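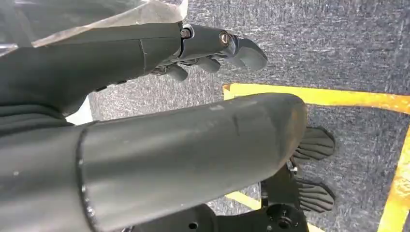
Tidying should start at floor level. Opinion, by Ghislain Bergeron

Most written advice on tidying a room starts with the shelves. The reader is told to empty them, sort the contents, buy boxes and put everything back in a better order. I think the sequence is wrong. The floor should be done first, and in many rooms it is the only part that needs doing on an ordinary day.

A shelf is a storage surface. Objects on it may be badly arranged, but they are within its purpose. A floor is a circulation surface, and an object left on it has a cost that is paid every time someone crosses the room. It also blocks cleaning. A vacuum or a mop has to go around it, and the strip left behind collects grit, which then gets walked into the finish.

I moved the workroom at Howells to a floor-first routine in October. The room measures 324 square feet, and until then we cleared it by category: tools, then paper, then packaging. Under that system a single offcut could survive three passes if it belonged to none of them. Now one person starts at the door and works along the walls, then fills in the middle. Whatever is on the floor goes into one bin. Sorting happens afterward, at the bench, standing up.

Yuto Kudo has argued with me on this point, and his objection deserves an answer. He holds that a mixed bin only moves the disorder from one place to another. That is correct. I would still take the bin. Its contents occupy a known volume, can be lifted in one motion and can wait until Monday without anyone stepping on them.

His second objection is stronger. If the same items come down every day, the fault is in the storage, and picking them up hides it. For this reason I keep a list. Anything that turns up in the bin 5 times gets a fixed place at the height where it is used. Extension cords were the first entry and now hang on hooks beside the outlet. Tape was the second.

I would not extend the argument to kitchens, where the counter governs the work, or to storerooms with pallets, where the floor is the shelf. For bedrooms, playrooms, workshops and halls I see no case for starting anywhere higher. Closets can be left shut for months with no effect on how the room functions. The same cannot be said of a shoe in a doorway.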